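People wanted for household chore sessions at Rullstead

Can a machine tidy up after the kids yet? We get asked this at nearly every barbecue, and the answer is still a bit of a shrug - some days yes, some days you'd be quicker doing it with your feet. We'd love your help finding out where things really stand, and you don't need any background in robotics (a few of our best helpers have been grandparents and childcare workers).

Sessions run through August, with a Sunday group for anyone who works during the week. You'll steer a pair of arms through ordinary jobs such as putting toy animals in a tub, then sit down with a cuppa and tell us how you'd have done it at home.

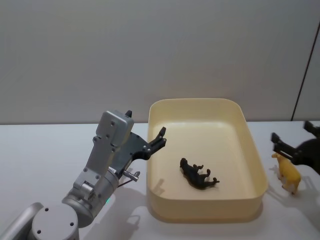

What we're looking for

Adults who are patient, comfortable sitting at a bench for a couple of hours, and happy to have another go when a cow ends up on the floor. Left-handers are very welcome! We're hoping to have 200 people through the door, so please do pass this on to your neighbours.

What you'll get

A $300 gift card once you've finished all four visits, plus lunch and free parking behind the Piltex building.

To put your name down, ring the Rullstead front desk and ask for Kelly Rangel, or leave a message any time after 9 am.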